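Jarnero Wrist Kit: Frequently Asked Questions

What comes in the kit?
A two-finger gripper, a small camera that mounts behind it, the bracket, one cable harness, a bag of screws and a printed setup card. The arm is not included. The Guerra adapter plate is sold separately.

Which arms does it fit?
Any arm with the standard round flange listed on the setup card. For the older Guerra arms you need the adapter plate. If you are not sure which flange you have, send us a photo of it before you order.

Do I need my own computer?
Yes. The kit plugs into a desktop or laptop with two free USB ports. It has no computer of its own.

What is the service plan?
Medbridge handles setup and training for our customers. You tell them which chores you want the arm to learn, they record the runs on your table, and you get the finished files back. The plan covers 200 recorded runs. Extra runs are billed in blocks of 30.

Can I record the runs myself?
Yes. The software is the same either way. Many customers take the plan for the first chore and do the rest on their own.

What does the camera see during a run?
The two fingertips stay in view at the bottom, with the work beyond them. Both views below are from tabletop work with clear plastic.

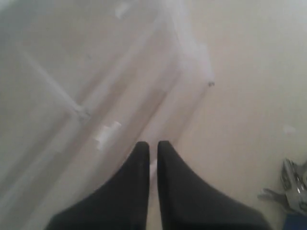
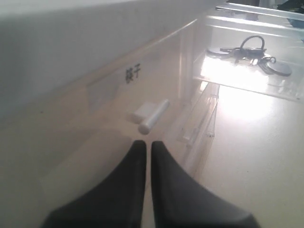 Can I move the camera?
The bracket has two positions, high and low. We ship it in the low position. If you change it, run the camera check again and do not mix old and new runs in one set.

Does the focus adjust?
No. It is fixed. Items very close to the lens will look soft. Wipe the lens with a dry cloth before each session.

How bright should the room be?
Normal room lighting is enough. Shiny plastic and metal can throw glare back at the camera. Move the lamp to one side or close the blinds if a bright spot covers the part you want the arm to reach for.

Can it work with small drawers and handles?
It can be trained for them. Expect to need more runs than for plain pick-and-place work. Fasten the drawer unit to the table so that it does not slide when pulled.

How much can the gripper lift?
The limit is 700 grams, including anything inside the item. Check the limit for your arm as well and go by the lower number.

Can I replace the fingers?
Yes. Each finger comes off with two screws. Spare pairs are on the parts page. Replace them as a pair.

Is it safe to use near people?
Keep hands out of reach while the arm is moving, and keep the stop button where you can get to it. The kit is not meant for use around children.

How long does shipping take?
Orders placed before noon leave our Drelldale warehouse the same day, except on Friday, when the cutoff is 10 a.m. Kits with the adapter plate take one more day.

What is the return policy?
You have 30 days from delivery. The kit must come back with all its parts. Recorded runs under the service plan can't be refunded once they have been delivered.

Where do I find the part number?
On the underside of the bracket. Kits with numbers below 178 use the earlier cable harness, so include the number when you order a new one.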